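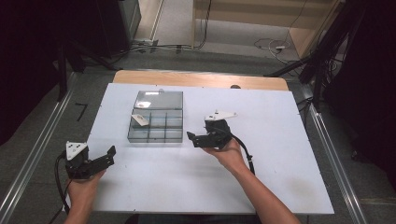
Step 4: Line up the gripper and video timestamps

Right, so you've got recordings from both hand-held grippers and a head camera, and you'd quite like them to agree on what time it is. Mine didn't! I spent a whole evening blaming my planner before I plotted the three clocks next to each other and saw the left gripper running 180 ms behind everything else.

I do all of this in Pollis, the little sync tool that comes with Stirkita. Open your session folder, pick the head video as the reference and leave the rest alone for now. My test session was the one with the clear organizer box on the white board, lid open, one gripper either side of it, and it came to 3484 video frames (nice and short, which you want while you're fiddling).

Now do this for each gripper:

Find a moment where the jaws snap shut. Open and close them twice at the start of every recording and you'll have an obvious double bump in the jaw width plot.

Scrub the video to the same snap and press Match. Pollis works out the offset and shifts the whole track.

Jump to the end of the session and check again. If the bumps have slid apart by more than 3 frames, tick Drift and match a second snap near the end.

Swap left and right over if the wrong plot moves. I've done this more than once, and the labels in Frandsen's driver are easy to misread.

Save, then export with the smoothing window at its default. I tried setting it to 600 ms and it rounded off every grasp so badly that the policy never quite closed its jaws, so don't copy me there.

Step 5: Trim the ends

Cut everything before the double snap. The Pilbridge loader takes the first row as its starting pose, and you really don't want that to be you reaching for the keyboard.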